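From: Florence Gauthier
To: Vakulenko Hall members list
Subject: Re: Floor of the small studio

On 2021-09-18, Jummai Odukoya wrote:
> Will the floor be refinished before the Trakodance term opens?
> Our teachers need to know which room to book.

Dear Ms. Odukoya,

The work was approved in August. Please book the large studio for the first 16 classes.
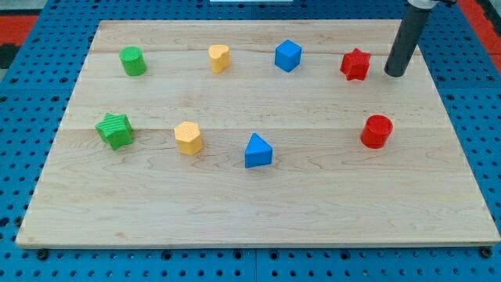 Members have asked which wood will be laid. The contractor, Skoren, has proposed maple to replace the worn pine. It will be pale, with faint wavy grain like the board under the foam blocks, and the seams between planks will remain visible. No dark stain will be applied.

Street shoes will not be permitted in either studio.

Florence Gauthier
Facilities Office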